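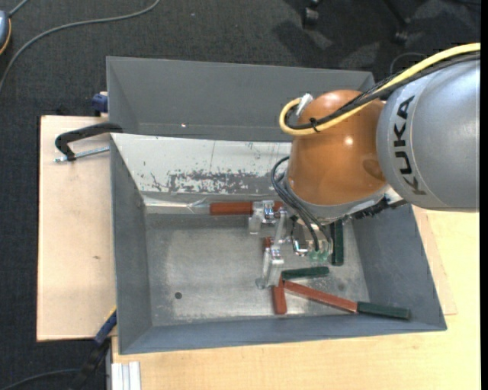

ビンピッキング(ばら積み部品の取り出し)における「追従把持」とは、つかむ位置を最初に一度だけ決めて突っ込むやり方をやめて、指先が箱の中に入ってからも目標を更新し続ける手法のことです。私たちの周りでは最初の実装の名前をとってFollow法と呼ばれることが多く、この記事でもそう書きます。細長い部品をばらばらに入れた金属の箱は、この手法を説明するのにいちばん都合のいい題材で、赤と緑の棒が横になったり斜めになったりしている中へKUKAのアームがグリッパを下ろしていく、あの場面こそが本番なんですね。金属の指のすぐ脇に緑の棒の端が来ている、なんて配置を見ると、私はもうそれだけで胃が痛くなります(経験者ならわかってくれるはず!)。

概要

Follow法を提案したのはKsawery Jasińskaで、もともとは倉庫向けの箱もの把持のために考えたものだったそうです。棒材に使ってみようと言い出したのはDrutemierの開発チームで、私もそこに途中から加わりました。なので以下の記述には内輪の見方がかなり混ざっています。中立な解説を期待して来た方、ごめんなさい。

従来の方法では、上から箱を計測し、把持候補を並べて点数をつけ、一番点の高いものを選んで、あとは目をつぶって動くようなものでした。部品が立方体に近ければこれで十分やっていけます。ところが棒はそうはいきません。端に少し触れただけでくるっと回るし、隣の棒に寄りかかっていれば一緒に動くし、壁際に寝ているものは指を差し込むすき間がほとんどない。計測した時点の姿勢は、指が届くころにはもう古くなっていることがあるわけです。

手法の仕組み

中身は意外と素朴です。まず箱全体の計測から、棒一本ごとに中心線と両端を推定します。ここまでは普通のやり方と同じ。違うのはその先で、下降中に短い間隔で推定をやり直し、目標の棒がずれていれば手首の向きと指の開きを少しずつ直していきます。アームや配線で視界がふさがれて棒が見えなくなったときは、最後に見えた中心線を使い続けて、手首にかかる力が急に変わったところで降りるのを止めます。

色の扱いもよく質問されるところです。赤と緑を混ぜておくと、端と端が接してほぼ一直線に並んだ二本を、一本の長い棒と取り違えずに済みます。形だけで見分けようとすると、ここが本当に苦しいんです。ただし色に頼りすぎた推定器は単色の部品に替えたとたんに弱くなるので、学習のときは色をわざと消したデータも混ぜています。Jasińskaはこの色消しをあまり好んでいなくて、今でも会うと必ずこの話になります。

壁際の棒については別の手順があります。奥の壁に沿って寝ている棒は、真上からはさもうとすると指が壁に当たります。そこで片方の指を先に床へ近づけて、棒を手前へ少し転がしてからつかみ直します。私たちはこれを「寄せ」と呼んでいますが、論文のほうではもう少し立派な名前がついていたはずです。

評価実験

2026年8月29日にまとめた社内報告では、813回の把持試行について、Follow法と従来法を同じ箱、同じ部品で比べています。従来法で失敗した試行のうち、原因が「下降中に棒が動いた」と判定されたものは115回ありました。Follow法に切り替えると、この種類の失敗はほとんど目立たなくなりました。正直うれしかったです。

一方で、良いことばかりでもありません。再推定を挟むぶん一回の動作は長くなり、平均でほぼ200ミリ秒の遅れが出ました。一本だけなら気にならない長さでも、2,000本を続けて処理する現場では積もり積もって効いてきます。そこで、周囲に接触しそうな棒がないときは再推定を省く設定も用意しました。どこまで省いてよいかの基準は、まだ経験に頼っています。

失敗の傾向

残った失敗で多いのは、次の三つです。

重なり:上の棒をつかんだつもりが、下の棒まで一緒に持ち上がる。
反射:磨かれた床の光り方を棒の縁と誤認する。床が使い込まれてまだらになった箱では、新品の箱とは違う間違え方をします。
立ちかけ:壁に片端をもたせた棒の傾きを読み違え、指が端をはじいてしまう。

このうち反射は、計測時の露光を変えて二度撮りすることでかなり減りました。重なりのほうは、持ち上げたあとに重さを確かめて、おかしければ低い位置で戻す、という地味な対処をしています。

関連する手法

Kurucは把持の前に箱の中を軽くかき混ぜ、つかみやすい並びを作ってしまう手法です。Follow法とは考え方が逆なのに、組み合わせると相性がいいのが面白いところ。どうしても候補が見つからないときだけKurucを呼び出す構成を、私は気に入っています。Clurkleyは吸着を前提にした選択器で、細い丸棒には向きませんが、平たい部品が混ざる箱では今も有力です。

棒の長さが混在する箱については、5月に始めた追加の試験がまだ続いています。長い棒の端だけが見えているときにどちらへ引き抜くべきか、という問題で、今のところ中心線の推定誤差が大きい側を避ける、という暫定ルールで動かしています。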